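Share 20 | Comments 3

Chapter 5
Keeping Stock in a Small Shop

A small shop lives from what it has on its shelves, and it also dies from it. This sentence is old in the trade and teachers repeat it often, so the student may already be tired of it. Still, we will begin from it, because the word "stock" has two sides and both of them are needed in this chapter. Stock is the goods which the shop can sell today. Stock is also money which the owner has already paid and has not yet received back.

In the chapter before this one we looked at prices and at how a shop adds its margin. There we assumed that the goods were simply present. A customer came in, asked for the article, paid and left. In a real shop the article is sometimes missing, sometimes too old, and sometimes present in such quantity that it blocks the way to the back room. We must now ask who decides this, and on what basis.

5.1 A shop in Tunlow

Let us take a corner shop in Tunlow, with a counter, one cold cabinet and a storeroom. The owner buys most of her goods from a wholesaler, Dratel, which delivers once in a week. She also buys bread from a bakery in the same street, and this comes every morning.

For the bread her decision is easy to describe, although it is not easy to make well. Each evening she sees what is left. If there are five loaves left, she has ordered too many and the next day she may order fewer. If the shelf was already empty at midday, she has lost sales, but she does not know how many. This second point deserves attention. Goods that stay behind can be counted, while customers who went away with empty hands leave no trace in the books. For this reason many owners fear the first mistake much more than the second, and they order too little for years.

For soap, batteries, canned soup and similar goods the situation is different. These keep for a long time, and an order which was too large is corrected by waiting. The cost of waiting is the space, and the money which sleeps in the boxes. A case of 20 cans which sells in one week is a good purchase. The same case bought for a lower price, but sold in one year, can be a bad purchase, and the lower price has hidden this from the buyer.

5.2 The order point

The most common tool is the order point. It is the quantity at which the owner says: now I must order again. To find it she needs to know how much she sells during the time between the order and the delivery, and she adds a reserve for bad days. Suppose she sells 2 packs of coffee in a day and Dratel needs 5 days to deliver. During the delivery time she will sell 10 packs. If she wants to keep a reserve of 3 packs, her order point is 13.

The calculation is short. The difficulty lies in the numbers that go into it. Sales in December are not the sales of a quiet month, and a delivery time that the wholesaler promises is not always the one that the shop receives. A student who works through the exercises at the end of the chapter will notice that small changes in the delivery time often move the result more than expected.

5.3 The shelf as a record

Before there were scanners at the counter, the shelf itself told the owner what to order. Each article had its fixed place, and a gap was a message. In many small shops this is still the practice, and for a limited range of goods there is little reason to give it up. It asks for some discipline: every article returns to its own place, new goods go behind the old ones, and the label faces the customer. When two articles share one place, the gap stops speaking clearly - the owner sees that something is missing but she must think what it was.

Drinks are a good case for study. The containers differ much in height and width, and the buyer often recognizes the color before he reads the name.

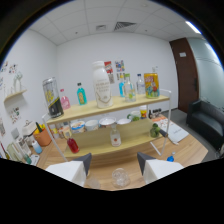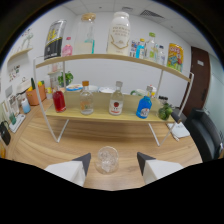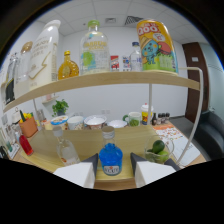

The number of places given to one article is called its facings. An article with three facings is seen more easily than an article with one, and it usually sells more, but the additional sale becomes smaller with each facing that is added. The owner must therefore compare. Would the third place for this article bring more than the first place for another one? In a shop in Castellanos, where the student can imagine a long wall and cheap rent, the question is not urgent. In Flokham, in a narrow shop by the station, it returns every time a new product is offered.

We will treat this comparison fully in section 5.4, with the table of sales per facing. The student should first copy the empty table into a notebook and fill the left column with any goods that he or she knows well from a shop nearby.

Contact | Copyright | Back to top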